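Onsri teaches grippers to handle cloth in ordinary bedrooms

Flarmont, December - Onsri, a robotics research company, today released results from Closetport, a study of how robot grippers can learn to pick up and hold soft items at home. A person works a hand-held gripper, and the recordings are used to train a robot arm.

Towels and blankets are hard for robots to grasp as they change shape with every touch. The team collected 500 recordings in 19 homes. 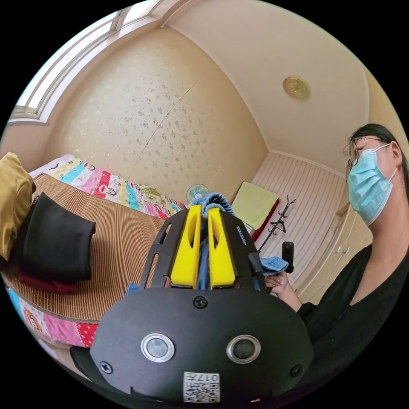

Ohemaa Laryea said the bedrooms gave the team more trouble than the kitchens, and that she would like to see the method tried on fitted sheets before anyone calls it finished.

In tests, the trained arm dropped 4 of 31 towels. Datell supplied the arm - the software is Onsri's own. The team plans to test heavier bedding next.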